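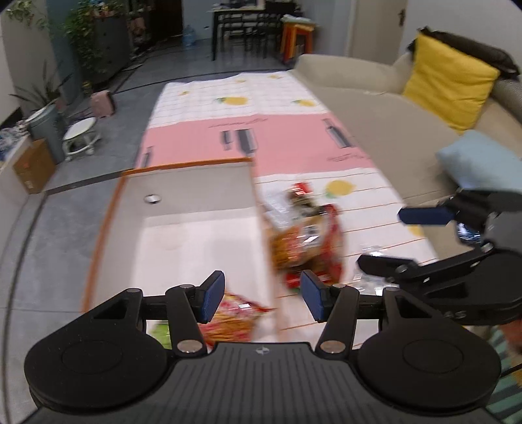
Posted by Trudy Costigan, 2023-08-27 | Filed under: Leaders' Corner

Home Units Camps Leaders' Corner Badges Contact

Search this site... Go

How to plan a night walk for a group of ten-year-olds

Every camp handbook I've been given says a night walk "builds confidence and a love of the bush". Maybe. I've run 16 of them and I'd say half the kids loved it, a few put up with it and the rest wanted to know when supper was. So take the glowing reports with a grain of salt, and plan for the kids you've got.

What follows is how I do it at Merrick, where the track is wide and the worst thing you'll meet is a wombat hole. Adjust for your own site.

1. Walk it yourself, twice

Once in daylight and once in the dark. I don't accept "we did this track last year" from anyone. Tracks change. Last September a tree had come down across the creek end, and Hemi Mudgway, who'd told me it was all clear, had last been down there before the winter storms.

Time yourself, then double it. Kids in the dark walk slowly, then stop to discuss walking slowly.

2. Keep it short

The site map at Merrick gives the full loop as 1,253 metres. That sounds like nothing. With a group of ten-year-olds, in gumboots, it's an hour. I have seen programs with a three-kilometre night walk on the first evening and I don't believe whoever wrote them had ever taken one out.

If your only track is a long one, go out ten minutes, turn round and come back. They won't feel cheated.

3. Sort out the torches

The purists say no torches at all, so the eyes adjust. Fine in theory. In practice one girl will have a torch in her sock, and she'll shine it in everybody's face at the exact moment they can finally see.

What I do:

- Each leader carries a torch, switched off, plus spare batteries.
- The kids' torches go in a bucket in the hall before we leave, with names on.
- Anyone really frightened of the dark keeps hers, walks beside a leader and points it at the ground.

Red cellophane over the lens does help a bit. I was told it would "preserve night vision completely" and it doesn't.

4. Put the right adults in the right spots

One leader in front who knows the turns, one at the back who never lets a child get behind her, and at least one floating in the middle. Check your own organisation's ratio and don't round it in your favour. Carleen Quinlan likes to be at the back with a whistle. I like the front.

Count heads at the hall door, at every stop and again at the hall door. Say the number out loud.

5. Have two stops, and something to do at each

Silent listening is the usual one. The books suggest five minutes. You'll get 40 seconds if you're lucky, so ask for one minute and call it a win. Afterwards get each kid to name one sound. Somebody will say "Bronwyn's tummy", meaning Bronwyn Stubbs, our cook, who takes it well.

For the second stop I hand out coloured cards and ask them to guess the colour, then check with a torch. It works better than it sounds.

6. Skip the ghost story

I know, I know, tradition. You aren't the one who'll be up with the tent of six who can't sleep. Tell it at lunch if you must.

7. Getting back

Milo and toast straight away, wet socks off, torches out of the bucket. Allow half an hour before lights out. The sample program we were sent allows ten minutes, and I'd like to meet the unit that managed it.

Write down how long it took and what went wrong, and leave the note in the camp folder for the next leader.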